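Cleaning a Hand Mirror With a Beaded Border

Last updated: 18 July 2024

Hand mirrors with faux pearls and small metallic beads set around the glass collect dust and hairspray between the settings. The method below cleans the glass and the border separately.

You need two lint-free cloths, a soft brush, cotton swabs, 200 ml of distilled water and 70 percent isopropyl alcohol. The alcohol is for the glass only. It can dull the coating on faux pearls and soften some adhesives.

1. Check the border. Press each large pearl lightly with a fingertip. If one moves, stop and reset it with jewelry adhesive before any cleaning.

2. Brush the border dry. Work from the handle end to the top, holding the brush at a low angle so the bristles reach the gaps between pearls. Use short strokes.

3. Dampen a swab with water and squeeze it out. Roll it over each pearl — do not scrub. Change swabs when the tip turns gray.

4. Put a few drops of alcohol on a cloth, never on the mirror. Wipe the glass from the center outward and stop 3 mm short of the beads.

5. Go over the glass with the second cloth. Tilt the mirror toward a plain white surface and look along the edge. The border is reflected in the glass there, and a smear shows as a cloudy patch across the reflection.

6. Leave the mirror face up for an hour before storing it.
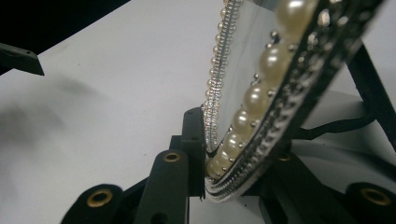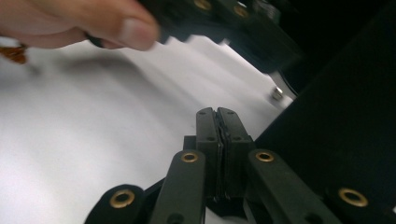

First picture: pearl and bead border, with its reflection along the left side of the glass.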